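Old specs wanted - bring them in by Saturday

Quick one as the newsletter goes out tonight. The glasses collection is back for July and the box is on the front desk at Fallach House, next to the leaflets. Last year we sent off 261 pairs, which was a lovely suprise. Would like to beat it.

Any adult glasses will do, readers, distance, varifocals. Thick black plastic frames always go quickly so have a look in the drawer for those. No need to know the prescription, they get measured later.
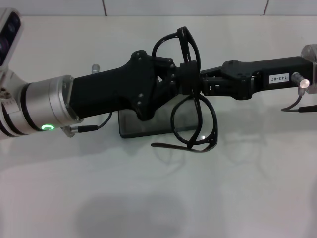 Before you drop them off

Wipe the lenses. Check the hinges - a missing screw is fine, a snapped arm isn't. Cases welcome too, hard or soft, but please don't tape the glasses to them, we spent ages picking tape off last time. No contact lenses, no loose lenses, no swimming goggles (yes, again).

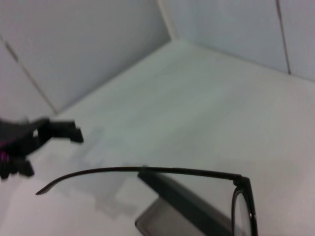

If you put a name sticker inside the arm please peel it off first. Sunglasses are ok if both lenses are unscratched. Childrens pairs go in the seperate tub, we only had 23 last year and could do with more.

Sorting is Saturday from 4 in the back room, tea provided. Ilaria Vitale has the list, so give her a shout if you can do an hour or need something picked up from home.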